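Workshop notebook, December, started 7:40 in the morning with the first coffee

Back on the bookbinding glue, after leaving it far too long. I promised Rozália Kopecký I would write this one up properly, because the last entry was three lines and a coffee ring, and she had to phone me to find out which batch was which. So this will be longer than it needs to be, and you may all skip to the part about the spines if you like.

The question we started with was whether the wheat paste we cook ourselves can hold up against the Hirum paste that comes ready made in tubs. We have the Toltent order coming (300 field notebooks, sewn, with cloth spines) and I would love to do the whole run on our own paste if it behaves. It is cheaper, it smells nicer, and I like making it on cold mornings with the radio on. That is not a technical argument, I know!

Cooked batch C yesterday afternoon, same flour as batch B, but I let it stand in cold water first and then warmed it very slowly. Batch B had gone lumpy on me because I was chatting and let the bottom catch. C came out smooth and a bit glassy, and I pushed it through the sieve twice anyway, mostly out of habit. It thickened more overnight than I expected, so this morning I let it down with a spoonful of water at a time until it dropped off the brush the way yogurt does. Write that down somewhere better than here: let it down in the morning, never the night before.

Glued up 19 test spines. The odd number is because I ran out of the gray cloth, and I did not want to start mixing colors in a test and then wonder later if the dye had something to do with it. Paper is the Veloso cream for all of them, grain running head to tail. I checked every sheet by bending it, having been bitten by that in the fall when half a pile turned out to be cut the wrong way and the covers curled up like dry leaves.

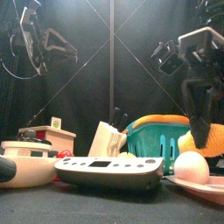 Table, with the long gripper fingers hanging on the right.

Spines went under the boards with the two old flatirons on top. I would like something heavier, and Rozália has offered me her cast iron press if I can find a person with a strong back and a van. Until then, flatirons.

11:15. Peeked, which I should not have done. The paste had squeezed out at the head of one book and stuck it to the waxed paper, so that one has a little bald patch now. My fault for loading the brush too full. The others looked fine from the outside and I made myself put the boards back and go sweep the floor.

While I swept I was thinking about the thread. We still have most of the Flidari linen, the 2,000 meter cone, and I had been saving it as if it were silver. For the Toltent notebooks I think we should just use it. People will be opening these in the rain with cold hands and pulling at the pages, and the cotton we tried frayed at the holes when I worried it with my thumb. I waxed a length of the Flidari and sewed one dummy with it, and it was a pleasure, it sat right down into the fold and stayed there.

2:30. Opened them up for real. The Hirum spines are stiffer and they snap back when you let go of the cover. Ours are softer and lie open flatter, and to my hand that is nicer for a notebook you want to write in. On two of ours the cloth lifted a little at the tail when I picked at it with a fingernail, and I suspect I had let the paste skin over before the cloth went on. The phone rang in the middle of those two. I would like to do them again with the phone in the other room before I blame the paste.

Still to do: a damp test. I am going to leave four of each in the back closet with a wet towel hanging on the door and look at them in a week, and I will sniff them too, as the first thing you notice with sour paste is the smell. If anybody moves that towel to dry their hands, please wet it again and put it back.

Batch C is in the fridge in the jar with the blue lid. It is NOT custard. The leftover cream paper is back on the bottom shelf, lying flat, and the sieve is soaking in the sink. Rozália, could you bring more gray cloth when you come, and your good bone folder if you can spare it? Mine has a chip in it.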